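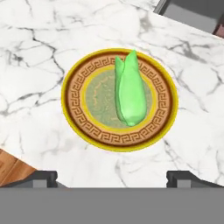 **New chairman at my phone company, do I need to sign anything?**

Posted by danano_customer in Mobile and Internet

Good evening to all. I have a mobile contract with Danano for three years, and also a few shares which I bought when they were offered to customers. On Sunday I received an email with the title "Changes to our board of directors". It says the chairman is leaving in October and the new one comes from Senex, the cable company. At the bottom there is a link to a form of 8 pages.

I do not understand whether this form concerns my contract or only my shares. I pay by direct debit and I would not like to lose my number, which I have had for a very long time. Must I return the form? And does a change of chairman normally mean that prices go up?

**kos_lines**

Every new boss puts the prices up. My bill with Senex went up twice. I would move to another company now, before it happens.

**grillitz_post**

I think you have two separate matters here, so I will try to take them one by one.

Your contract is with the company. The chairman may change as often as they like and your tariff, your number and your direct debit stay the same. If they want to raise the price, they must write to you about that, and your contract should say how much notice they have to give. Look for the part called "Changes to charges".

The form is most probably a proxy form for shareholders. With it you can let another person vote for you at the meeting. I hold around 315 shares in the same company and I got a similar email. I have never been obliged to send it back. If you do nothing, your votes are simply not used, and you keep the shares.

One warning: please do not open the form from the link. Log in to the share register by typing the address yourself, and see if the same document is there. If it asks for your bank card, it is not a proxy form.

**danano_customer**

Thank you, grillitz_post. I found it in the register under "Meetings", and it is a proxy form as you said. I will leave it. I also found the part about charges, it says 30 days in writing.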